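The Gorton folding bench
Sold by Miselside, flat packed, 14 kg

I've been making garden benches in one form or another for longer than I care to admit, and the Gorton is the one I keep at home. It seats two adults comfortably (three if you're all very good friends) and folds flat enough to slide behind a shed door. The slats are larch, left unfinished so you can oil them or let them go silver.

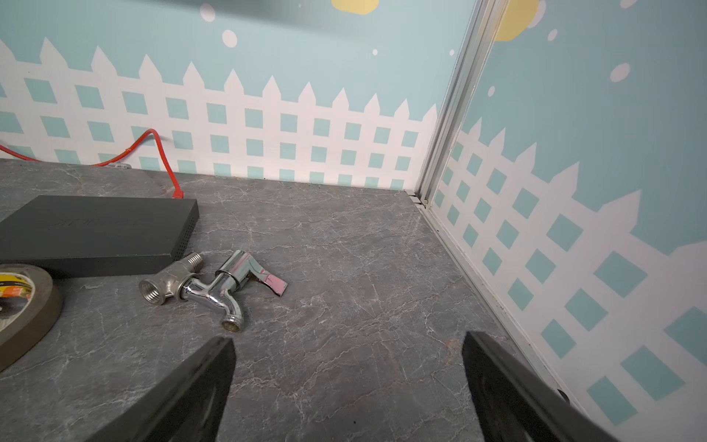

Folded, it's 24 cm deep. The legs lock with a brass catch that Abdelaziz, our metalworker, redesigned last August after I'd moaned about the old one all summer. The new one closes with a lovely click and doesn't nip your fingers!

It comes with every fixing you need, plus a few spares, and an Allen key that fits properly.
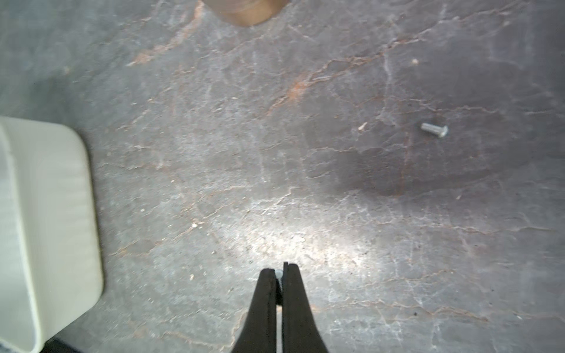

Can I leave it outside all winter?
Larch copes well with rain and frost, so it can stay out. Stand the feet on slabs or gravel if you can, and give the hinges a drop of oil in spring.

I get asked about cushions a lot. The Plulard pad is the one we stock, and it ties on at the back with cotton tapes. It comes in moss or brick, and the cover goes through the wash at 30. Bring it in overnight though, it soaks up dew like a sponge.
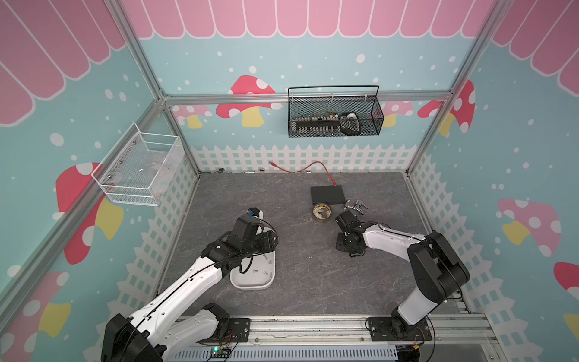
Siham El Khatib

The bench is £170 and the pad is extra. Delivery is free on the mainland, and we'll ring you first to agree a time, usually before noon. If you'd like the longer version, drop me a line, I make those to order and there's a bit of a wait.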